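Toy food and tea party sets: your questions

Written and kept up to date by Janaína Caldeira. I buy most of this stuff secondhand or on sale and I have opinions about it.

Are toy donuts worth the money?

Some are. A set costs less than most plastic kitchens and gets more use, in my house anyway. I'd be wary of anything over 40 dollars, because past that point you are mostly paying for the box. The Drorley set I bought at full price came in a lovely tin. The kids kept the tin and lost the donuts.

The listing says "educational". Is it?

I have no idea how they measure that. A kid can sort donuts by colour, share them out and haggle over who gets the chocolate one. They can do the same with socks. If the word is adding to the price, skip it.

How many pieces do we need?

Fewer than you think. I saw a 100-piece grocery set from Okmont last October and more than half of the count was cardboard boxes and paper coins. Look for the number of actual foods, which is usually in the small print. Half a dozen decent donuts will keep two kids going through a wet afternoon.

Do the sizes have to match?

No, and I don't trust the reviews that complain when they don't. A big one and a few little ones give children something to argue over, and arguing is most of the game. What does matter is whether the smallest one passes the rules for your child's age. Check the label, and if there is no label, don't buy it.

Soft foam, wood or hard plastic?

Soft foam feels nice and squashes well, but toddlers bite chunks out of it. I wouldn't give it to anyone who still chews things. Wood is sturdy and hurts when thrown. Hard plastic is the dull choice and the easiest to wash. Sellers are often vague about which one you are getting, so ask before you order. "Premium material" is not an answer.

Will the colour come off?

Ask me in a year. Every brand claims it won't. Printed sprinkles wear faster than moulded ones in my experience, and direct sun fades the reds first. I leave new pieces on the windowsill for a couple of weeks before I say anything nice about them.

Can they go in the dishwasher?

The Usum box says yes. I tried it once on the top rack and two pieces came out with water sloshing inside, which took days to drain. Warm soapy water and a cloth is slower but I haven't wrecked anything that way. Let them dry fully before they go back in the bin.

Do we need the matching plates and tea set?
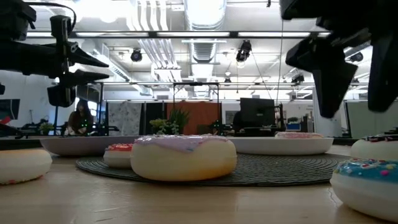

Janaína Caldeira

No. Ordinary shallow plates do the job, and they don't have to be the same colour. A mauve one and an off-white one look fine together, and a round woven placemat marks out the middle of the table well enough. Lavender, red and pink icing is plenty of decoration already. The Hassanpour tea set is pretty, but the plates in it are so small that a decent-sized donut hangs over the edge.

What about scratches on a good table?

Put a placemat down – any old one. It won't stop every mark, and a wood-toned top with a bit of shine shows them all. Do the tea party on the floor if you're worried.

My set arrived with a piece missing. What now?

Check the packing paper first, then write to the seller with your order number and a photo. Mine was order 927 and I waited weeks for one replacement éclair. I wouldn't bother again for a single piece.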